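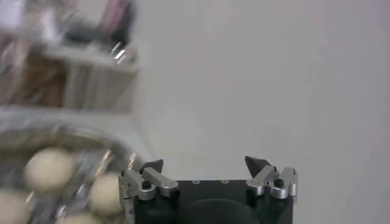 Step 2. Get everything out on the counter

By now you've read through step 1 and picked your afternoon, so put the kettle on and let's begin. I like to bring out every ingredient before I so much as touch a whisk, and I set them in bowls along the wall where I can reach them. My old teacher Azra Petkov drilled this into me and I still hear her voice when I forget the salt!

For the small rolls you'll want:

100 grams of soft butter
90 grams of sugar
5 grams of salt
Flour, milk and yeast in the amounts from step 1

Step 3. Mix and knead

Warm the milk until it feels like bath water on your wrist, stir in the yeast, and leave it alone for a few minutes. Then add the flour, sugar and salt, and bring it together with your hands (a wooden spoon works too, but I always give up on mine halfway). Work the butter in a little at a time. It will look like a greasy mess at first – keep going, it comes together. Cover the bowl and let the dough rest until it looks puffy and has grown a good deal.

Step 4. Shape into balls

Pinch off a piece that fits comfortably in your palm, tuck the edges underneath, and roll it against the counter in small circles with your hand cupped over it. Go easy on the flour, as the dough needs to grip a bit. Set the balls in a shallow dish with room between them, drape a towel over the top and give them 30 minutes.

Step 5. Bake

Brush the tops with milk and bake on the middle rack until they're golden and your kitchen smells wonderful. My neighbor Ghislain likes his quite dark, and I pull mine out early – you'll find your own color after a batch or two. Let them cool on a rack before you split one open, if you can stand the wait. Leftovers freeze well, and I usually put a bag away in December for breakfasts with company.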